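Home | Threads | Topics | Search

Print this thread | E-mail this thread

Gebremedhin Adugna
Thread: what changed on the soft-goods crew at Illetti

1/ I schedule the soft-goods crew. In May we moved part of the shift from sorting by hand to sorting with hand-held grippers, so that the arms going in at Prerport have something to learn from. Notes on what that did to the job.

2/ The work itself is small. Thin cloth, furnished rooms, a lined bin, a bed or a padded seat to put things on. An operator who used to clear a bin in one grab now takes one piece at a time, by the tips.

3/ Leopard print in the jaws, over the bin. The second gripper is on the mauve-pink piece at the rim. Thin fabric bunches when pinched, and the operator has to judge how much is held from the ruffle on either side of the pads.
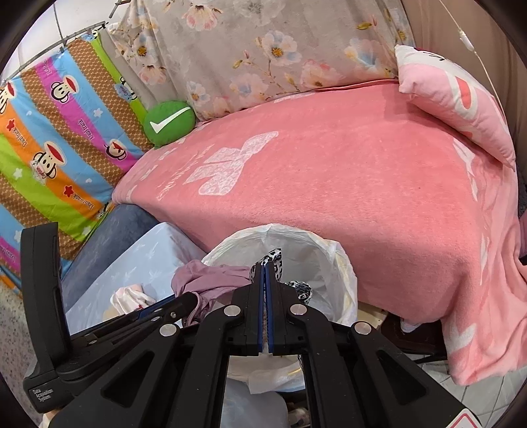
4/ Output. The target for the first batch was 2208 episodes. We had 910 at the point where I had promised all of them. My estimate assumed hand speed. Gripper speed is lower, and it stays lower after training.

5/ Breaks. Squeezing a trigger all morning loads the forearm differently from lifting. We now stop every 35 minutes. Emilian Radu asked for this in the first week and I should have agreed in the first week.

6/ Pay. Operators were on piece rate. Piece rate with a gripper is a pay cut, so they went to hourly. Payroll took 2 cycles to get it right. Two people were short in between and were paid the difference.

7/ Where the cloth ends up matters more than it used to. In this room there is a small folded pink and white piece on the palm-print cover, partly over a sheer pouch or piece of fabric, and a loose pile at the bottom of the bin. Sheer on sheer is the hard case. Operators log it as "layered" in Stasetby.

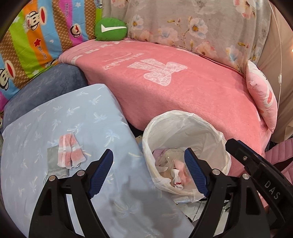 Thread last edited: May, 4:40 p.m. (post 6 corrected)

8/ Logging is new work. Each episode gets a label and a pass or discard. Emilian does most of the review now. He sorted for years and he spots a bad grasp faster than the review tool does. His job title has not caught up. I have sent the request.

9/ What the arms will take over: the night sort at Prerport. Day sort stays with people under the current agreement. I have no information past that and I am not going to guess at it here.

10/ Open items: lighter trigger spring (ordered), a second review seat, a rule for cloth hanging over the bin rim. At present half the crew calls it "in" and the other half calls it "out". The labels need to match before the next batch.

Recent threads
- Stasetby label list, revised
- Moving from piece rate to hourly: the payroll steps
- Ayele site: shift pattern before the arms
- Bin liners and why we changed size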